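Remote operation pilot moves into furnished rooms

The home tasks group at Tano has finished the first part of its work on teaching robots by remote control, and the second part began in October. Until then nearly all of the teaching was done on a bench at the Odadham building. The tasks now take place in furnished rooms, with sofas, carpets, curtains and ordinary daylight, and the operators have had to change some of their habits.

The method is the same as before. An operator sits at a station with two hand controllers and a screen. The left controller moves the left arm, the right controller moves the right arm, and a trigger on each one opens and closes the gripper. The operator does the task at a steady pace and the system records arm positions, gripper positions and camera views together. One complete run of a task is called a demonstration. The set from the bench work came to 1166 demonstrations after review, and the target for the home set is 2000.

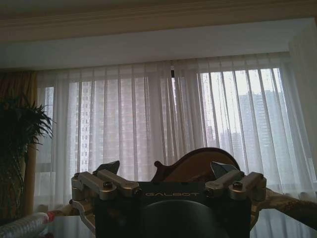 Operators work in sessions of two hours with a break in the middle. Longer sessions were tried in the first month and dropped. Near the end of a long session the runs got faster and rougher, and reviewers ended up removing a good part of them. A new operator needs 10 practice sessions before any of their runs go into the set.

The task list for the home set has 9 entries. Clearing a table is on it, along with picking up small items, moving cushions, opening a cabinet and handing an object from one gripper to the other. Table clearing has taken the most practice. Paper and tissue are light and lie almost flat, so the fingers have to come down very close to the surface without pressing on it. Operators are asked to stop just over the item, check both wrist views, then close slowly.

Glossy furniture and bright windows have also caused some trouble. The screen can wash out when an arm turns toward the glass, and operators who learned on the bench weren't used to that. The advice for now is to plan the approach from the head view and use the wrist view for the last part only.

Some teaching is still done by hand. For cabinet doors and handles, a trainer takes hold of the arm and moves it through the motion while the motors are set to give way. It is slower to set up, but the trainer can feel when the handle is pulling at the wrong angle. The Chaiyaporn office uses this method for all of its door work and has shared its notes with us. 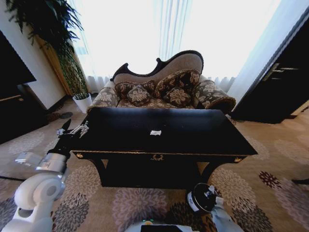

Does a failed attempt have to be thrown out?

It depends on how the run ends. If the operator misses an item, backs off and then picks it up, the run is kept and marked as a recovery. If the item ends up on the floor or the operator gives up, the run is stored in a separate folder and isn't used for training.

Review is done in Pallico, and the labels for recoveries were added to the menu with the last update. Anyone who marked recoveries in the comments field before then should go back and set the label. Comments aren't read when the set is exported.

Sign-up for operator practice is open to staff at both sites. Send the times you can do to the home tasks mailbox and include whether you have used the hand controllers before.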